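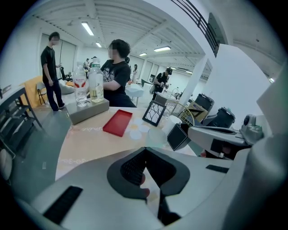
A round wood table with the small things still out: bottles on the flat grey box, red tray in front, wire basket behind.

Guides > Shared Rooms > Tables and Surfaces > Clearing a round table

Clearing a Round Table in a Busy Room

By Tiago Cunha
Last updated: November

A round table in a shared room collects small things faster than any other surface. It has no corner to push them into, so they drift toward the middle and stay there. The method on this page works with people still sitting at the table, and it takes one trip around.

What you need

One flat box or caddy for bottles. One shallow tray. One basket, wire or woven. A damp cloth and a dry one. A cart or shelf within reach of the table is useful but you can do without it.

I have used a Fultow tray and a plain cafeteria tray and there is no difference in the result. Pick a tray in a strong color. A red one on light wood is easy to find again when people start setting bags down.

Step 1. Bottles first

Bottles are the tallest things on the table and the ones most likely to go over. Check every cap, then stand them together in the flat box toward the back. Leave part-full bottles as they are. If you don't know whose a bottle is, it stays in the box until the end of the session. Don't pour anything out while people are still in the room.

Keep the box low. A deep one hides short bottles and people forget them.

Step 2. Set the tray in front

Put the shallow tray in front of the box, where your hand falls naturally. It can sit at an angle. On a round table nothing lines up anyway, and a tray turned diagonally is easier to reach from two chairs.

The tray takes anything smaller than your palm: caps, clips, pens, coins, keys. It does not take food wrappers. Those go straight to the trash.

Step 3. Cups and dishes

Small cups and round dishes go next to each other on one side. Look inside before you move them. Translucent dishes are the ones that get missed, especially on pale wood under ceiling lights, so run your eye along the tabletop from a low angle once before you wipe.

If a cup is clean, leave it out. If it isn't, carry it to the sink at the end with the others. Single trips to the sink are where most of the time goes.

Step 4. Frames and decorations

Pick up a frame by two sides and stand it where it won't be knocked by an elbow. On a round table that means well in from the edge. A dark frame with a white pattern shows every fingerprint, so wipe it with the dry cloth after you have put it down, and don't spray anything directly on it.

Step 5. The basket goes behind

Place the basket at the back and use it for soft or awkward things such as scarves, cables and paper napkins. Wire mesh lets you see what is inside without tipping it out. Small items will slip through some meshes — put those in the tray.

Step 6. Wipe in sections

Lift the box, wipe under it, put it back. Then the tray, then the basket. Work around the table in one direction so you don't ask the same person to move twice.

Printed tabletops need a little care. If yours has lettering along the edge or a pattern near the middle, use a cloth that is damp and nothing stronger. I tried a Hauser degreaser on a printed top once and it dulled a patch next to the rim. A drop of dish soap in water has been enough ever since. Dry right away.

Step 7. Move what's left to the cart

Anything that doesn't belong to the table goes on the cart: bottles on the lowest shelf, basket on the middle one. Our Cuda cart has 4 shelves and the top one stays free for whatever is needed next. Lock the wheels if it has them.

Timing

With people seated, allow 5 minutes. Ask before you reach across anyone. If someone has an arm resting on the table, start on the other side and come back to them last.

Notes

Felt pads under the box stop it from scratching the finish. Brarkeo sells them in sheets, and you can cut them to size with scissors.

If the table wobbles when you wipe, fix that before anything else. Fold a piece of thin card under the short leg for now and adjust the foot when the room is free.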